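Main page | Contents | Kitchen and pantry | Vegetables | Random article | Search

Napa cabbage (handling and storage)

Napa cabbage, also sold as Chinese cabbage, is a leafy vegetable in the same species as the turnip and bok choy. It is grown for its long, tightly wrapped heads.
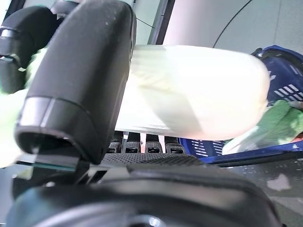
The plant is the subject of a good deal of household advice, much of it repeated from one source to another with little testing. This article covers the buying, carrying, and keeping of whole heads. For pickling, see Kimchi.

Name

The word "napa" has nothing to do with the Napa Valley in California, although store signs sometimes suggest otherwise. It is usually traced to a Japanese word for leafy greens. The spelling "nappa" is also found. "Celery cabbage" appears in older American cookbooks, where it can mean napa cabbage or one of several related plants, and recipes from that period should be read with some care.

Appearance

Heads are usually longer than they are wide, with broad white ribs and thinner, crinkled leaves that run from nearly white to green. Inner leaves are paler than outer ones. Growers' catalogs separate barrel types from taller, slimmer types, but the line between them is loose, and one catalog's barrel is another's cylinder. The Pilholm seed list places the variety Waltine in both groups on different pages.

Choosing a head

The most common advice is to pick a head that feels heavy for its size. This is fair as far as it goes. Weight mostly reflects water and tight packing, and a heavy head can still be brown at the core. Small dark specks on the ribs, often called pepper spot, worry many shoppers. They are generally harmless, and the claim that they show poor washing or mold is not well supported.

Squeezing is often recommended and probably does more harm than good. The ribs are crisp and bruise under a thumb, and the mark may only show a few days later in somebody else's refrigerator.

Carrying and packing

A whole head is awkward to hold. It is smooth, rounded, and often heavier at the base, so a grip near the leafy end tends to tear leaves. Guides usually suggest supporting it across the middle and laying it on its side in a basket or crate. Some packers stand the heads upright with the base down, the position they grew in, and say that this keeps them fresh longer. A home trial published in the Pacheco kitchen newsletter on 10/16/24 compared 13 upright heads with 13 laid flat and reported that the upright ones lasted "noticeably" better. The newsletter gave no measure of freshness, and the two groups were kept on different shelves.

Crushing is a more believable concern. Heads at the bottom of a deep container carry the weight of everything above them, and shallow baskets avoid most of this.

Storage

Whole heads keep best cold and slightly damp, with the outer leaves left on. Estimates of how long they last vary widely, from one week to more than a month, and seldom say how old the head was when it was bought. Wrapping in paper, wrapping in plastic, and wrapping in paper inside plastic all have firm supporters. The Jandar household survey received 286 replies on the question, of which 87 favored newspaper. It asked people what they preferred and did not ask what had spoiled, so it is weak evidence for any method.

Storing cabbage away from apples and pears has a better basis. These fruits give off ethylene, which can yellow the leaves and cause them to drop. The effect in a home refrigerator that is opened many times a day is less certain.

Cut heads dry out along the cut face. The tip that pulling leaves from the outside keeps a head alive longer than cutting it is plausible, as it leaves less exposed surface, but the further claim that the head "goes on growing" is often overstated. A stored head may send up a flower stalk from the core, using what is already in the leaves.

Washing

Grit collects near the base, where the ribs overlap. Separating the leaves and rinsing them in cold water removes most of it. Soaking in vinegar or baking soda is widely promoted, sometimes with exact timings such as 6 minutes, and the source of these timings is rarely given. Heads that will be stored are normally left unwashed until use.

See also: Bok choy | Kimchi | Root cellar | Savoy cabbage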